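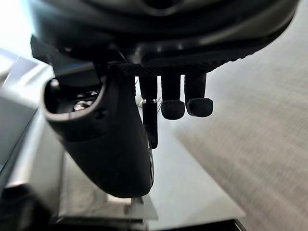
Re: drawer organizing, garage bench

zovden_mike
Finally redoing the bench drawers. 3 of them, all junk. Bins or dividers? Don't want to spend over 40 bucks

Witus
Bins. Small ones. Dividers slide every time you yank the drawer open, had mine since March and I hate them

oldbench20
disagree – dividers are fine if you cut them tight. Bins waste the corners

Witus
cut them tight how, mine are plastic

oldbench20
Fine tooth saw, go slow. Or stick some liner under

jacobs_k
Sort first, buy later!! I tossed roughly 100 stripped screws before I bought anything. Ended up needing way less then I thought

zovden_mike
ok fair. What about the long stuff, screwdrivers etc

jacobs_k
Hang em. Drawer is for small parts

oldbench20
no, top drawer, handles facing you. Pegboard just collects dust

zovden_mike
Going with bins, will try liner under them too. thx all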